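Relatório de projeto: comparação de duas garras de dedos paralelos em simulação
Unidade curricular de Robótica de Manipulação, abril

1. Objetivo

O enunciado pedia que escolhêssemos entre a garra Hedmont e a garra Istex para o braço Jallano. Os modelos das duas foram fornecidos com a promessa de que o simulador bastava para decidir. Partimos com dúvidas e acabámos com mais.

2. Montagem

Usámos a mesma trajetória de aproximação para as duas garras e o mesmo controlador, o Mughal, com os ganhos de origem. A câmara virtual ficou presa ao punho, atrás da palma. Corremos 457 tentativas por garra, divididas por 17 posições de partida.

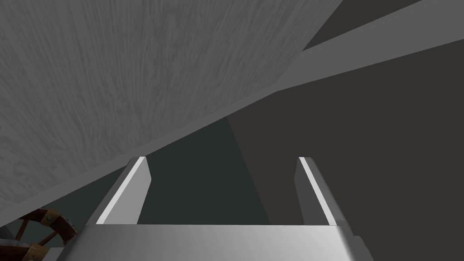
Figura 1. Vista da câmara do punho em simulação, com os dedos abertos e sem objeto.

A vista do punho serve para verificar a abertura, mas ajuda pouco a avaliar distâncias. As superfícies de fundo são quase todas cinzentas e a luz é uniforme, com sombras muito suaves. Um detetor afinado nestas condições dificilmente se aguenta num laboratório com janelas. A roda de madeira no canto inferior esquerdo fica em parte tapada pela palma, e uma câmara mais recuada talvez resolvesse isso.

3. Resultados

A Hedmont fechou sobre o objeto mais vezes do que a Istex, mas a diferença desapareceu quando alterámos o coeficiente de atrito. O valor de origem não vem justificado em lado nenhum da documentação. Com mais de 2.000 passos de simulação por tentativa, o controlador começou também a oscilar, e não conseguimos separar esse efeito do da garra.

4. Discussão

Não recomendamos nenhuma das duas. A tabela do anexo dá vantagem à Hedmont, e quem a ler sem a secção 3 vai tirar a conclusão errada. Falta medir o atrito dos dedos verdadeiros e repetir tudo com iluminação variável. Os registos das tentativas seguem em anexo, incluindo os que correram mal.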